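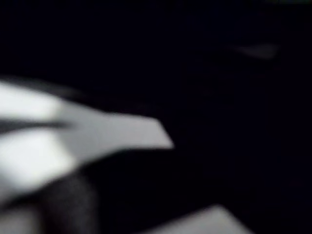
*View from the gripper camera, Skello laundry work, Tekin workshop*

**Teaching by hand: laundry work at Tekin**

Since February the Skello group at Idport has been teaching a robot to take clothes out of a washing machine. We now have 600 recorded demonstrations in our collection, and we would like to reach 2000 before the summer break. Several members have asked how this teaching is done, so I will try to explain it in simple words.

We have four operators and they work in turns. The operator holds a pair of hand controllers, and the arms of the robot follow the movements of the operator. There is a delay, but it is small, and after the first hour most people stop noticing it. What they do notice is that they cannot feel the cloth. A person who takes a shirt from a drum at home uses the fingertips much more than the eyes. With remote control this feeling is missing, and you must learn to look at how the cloth moves when you pull.

For this reason the new operators begin with a single towel on a table. They pick it up, put it down and pick it up again, from different sides. It is a boring exercise and we are sorry for that, but the people who did it properly had far fewer problems later at the machine.

The recording itself is done with Flerkow, our own software, which saves the camera views together with the positions of the joints. The operator starts and stops each recording with a foot pedal. We had a button before, and it was a bad choice, as both hands are busy.
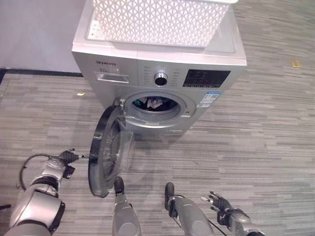 **ROBOT TEACHING / LAUNDRY**

The washing machine is a front loader and it stands on the carpet beside a plain wall, with a white basket on top. In this view the door is fully open and there are dark clothes in the drum. The two arms do not end in the same way: the left one has a gripper with two fingers, and the right one has a hand with several fingers. Operators often ask which one they should use for the cloth. Our present advice is to use the gripper for the first pull and the hand for the support, but both ways are allowed, and please write in the log which one you chose.

The door asks for more attention than we expected. When it is open, the glass bowl stands out in front of the machine and comes down almost to the floor, so the left arm has to go around it. If you move straight to the drum, you may touch the rim. A light touch is not a reason to stop the recording. If the machine has moved on the carpet, please stop, put it back in its place and start again.

Dark clothes are a separate difficulty. Inside the drum it is hard to see where one piece ends and the next one begins, and from close by the camera can give you very little. We tried an extra lamp next to the robot. It helped the operators, but it made strong reflections on the glass, and we have taken it away for now. If you have a better idea for the light, we will be happy to test it.

We were also asked if we delete the failed attempts. We do not. A recording in which the cloth is dropped and picked up again is useful to us, because the robot must also learn what to do after a mistake. Only recordings with a technical fault are removed, for example when a camera has stopped in the middle.

**Some requests to operators**

- Move at a calm and even speed. Very quick movements make the pictures difficult to use.
- Wait 3 seconds with still hands before you press the pedal at the end.
- Change the position of the clothes in the drum between recordings.
- Take a break after each set, even if you do not feel tired.

The next training round for new operators will begin when the present set is finished. Previous experience with robots is not necessary. If you want to take part, please leave your name on the list at the entrance of the Tekin workshop, and write also if you prefer mornings or afternoons. The guide for Flerkow is being corrected at the moment, and the new version will be sent to everybody on the list.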